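Where our last name comes from

I spent most of November trying to work out where the name Negash came from on my mother's side. In my family the story was always that it meant "king," and that was the end of the conversation. I wanted a little more than that.

The meaning part holds up fairly well. It goes back to an old title for a ruler in Ethiopia, and it is used there as a given name. A child takes the father's first name as a second name, so there isn't a family name in the American sense. It became one for us when my grandfather filled out his papers and the form had a box for "last name." He put his father's name in it and it stuck. Every cousin I have over here carries the first name of one man.

My father's side is harder. The name is Branska now, but I have a letter where it is spelled with a y, and a church book where it ends in "ski" for the men and "ska" for the women. That is normal for Polish names. At some point the feminine form got written down for the whole household, boys included, and it stayed that way. I assume it came from a place name, but I can't prove it.

I went through the parish index a few evenings a week. It has 1,462 entries for the years I needed, and I got through 515 of them before I found my great-grandmother. She was on a page I had already skipped once, because the clerk wrote his B like an R.

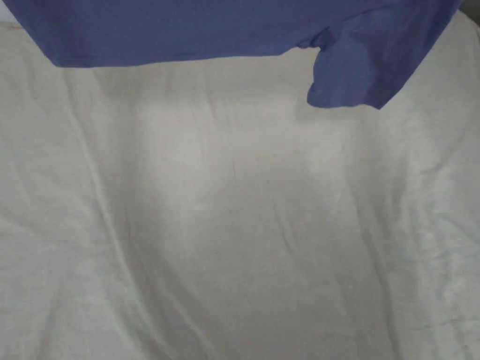 After that it went faster. Once I knew his handwriting I could pick out her two brothers and a baptism I hadn't known about, for a girl named Jadwiga who doesn't show up again. Jadwiga is an old name, Germanic at the root, and both halves of it have to do with battle. My aunt has it as her middle name and always said it was picked out of a hat. I'm less sure of that now.

I still need to look at the y spelling. The letter is in a box at my sister's place, and I only have a bad copy of the first page. If your family has Branska with a y anywhere, leave a comment and tell me which town.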